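Two Robot Arms in a Box: How a Home-Built Robot Learns to Handle a Plug
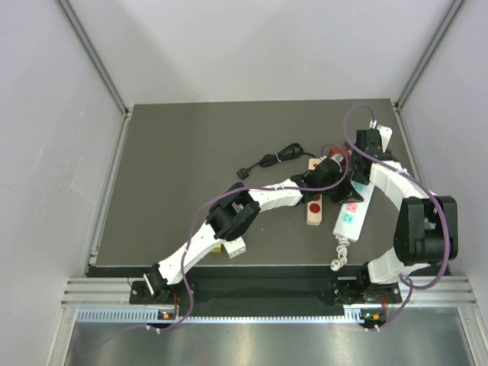 The two arms at work over the table. The right gripper is next to a small white plug.

When people think of a robot, they often think of something with a head and two legs. Many robots have neither. The pair on this page are just arms, bolted to a table inside a box with pale walls. They were put together at the Clarnley shared workshop, where people come to build things they don't have room for at home. The builders call the project Burnon.

What is an arm made of?

Hold out your own arm. You have a shoulder, an elbow and a wrist, with bones in between. A robot arm is put together in much the same way. The stiff parts are called links. On Burnon the links are white. The places where it bends are called joints, and those are the chunky black parts.

Inside a joint like this is a servo. A servo is a motor that can turn to an exact position and stay there. A toy car motor just spins until you switch it off. A servo can be told "turn this far and hold," and it will push back if you try to move it.

At the end of each arm is a gripper. It does the job of a hand, but it is much simpler than yours. It can open and it can close.

Why are there cables everywhere?

Servos need power, and they need to be told what to do. Both come through wires. On this build the long cables running along the arms are purple. They hang in big loops, and the loops matter. If a cable is pulled tight, the arm can't reach as far, or the cable can come loose. The first cables on Burnon were too short. They had to be taken off and longer ones put on, which took a whole evening in May.

What holds it all together?

The frame is aluminum, a metal that is light and doesn't bend easily. The bars at the front have grooves along them. A nut can slide along a groove and be tightened wherever you need it, so parts can be moved without drilling new holes. This is handy when you are still making up your mind.

Both arms are bolted to one black plate at the front of the table. If the arms could wobble, the grippers would miss things. The builders check the bolts before every session.

What are the arms practicing?

Plugs and sockets. You probably plug things in without thinking much about it. For a robot it is hard. The plug has to be picked up the right way around, turned to line up with the holes, and pushed in straight. If it is off by a tiny bit, it won't go in.

On the table there is a white power strip with a pink socket and a teal socket on it. There is also a black cable in a loop, held with a small tie, and a long block of wood with red circles on it that look a bit like sockets.

Two arms can share a job. One can hold something still while the other does the pushing. You do this too. Try putting the cap on a pen with one hand and see how much longer it takes.

How does it learn?

By trying many times. Burnon has made 600 tries at picking up a plug so far. In 262 of them the gripper dropped the plug or missed it. The program keeps a record of each try, and the builders use the records to change how the arm moves next time.

Can I build one?

A full robot like this is a big project, even for adults. You can start with one servo and a small controller board. Always have a grown-up with you when you use tools or power, and never put your fingers near a gripper that is switched on. Never practice with a real wall outlet.

Words to know

Link: a stiff part of a robot arm.
Joint: a place where the arm bends or turns.
Servo: a motor that turns to an exact position.
Gripper: the part that grabs things.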